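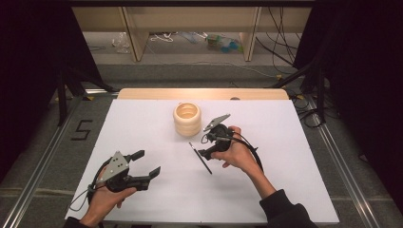
I've had the Pamby hand-held grippers for two months now, on the trial plan, and I keep promising people a proper write-up, so let's have it before the thing renews in April.

If you missed my earlier rambling, Pamby rents you a pair of grippers you wear your own hands into, more or less, and you do a small chore with them over and over while their software logs it for robot training. My chore is the pen and the pot. Pick up the pen, drop it in the pot, take it out, start again! I picked a black pen on a white board because Vignesh Mudaliar, who answers their support mail (and is a lovely, patient man), told me the contrast would save me grief.

The good part first. The jaws open nice and wide, and slim things are far easier to pick up than I'd feared. The plan gives you 200 takes a month for 60 dollars, and 600 if you go up a tier, though my wrists would file a complaint.

Now the grumbles. The cables run back over your hands and down your wrists, and I never quite stop noticing them -- long sleeves help a bit. The manual is thin too. Marcelle Maillard over in Stutport sent me her own notes on calibrating the left one, and I'd have been lost without them.

Would I renew? Probably, on the small plan. I want to try a spoon next, and Marcelle says to start with a heavy one.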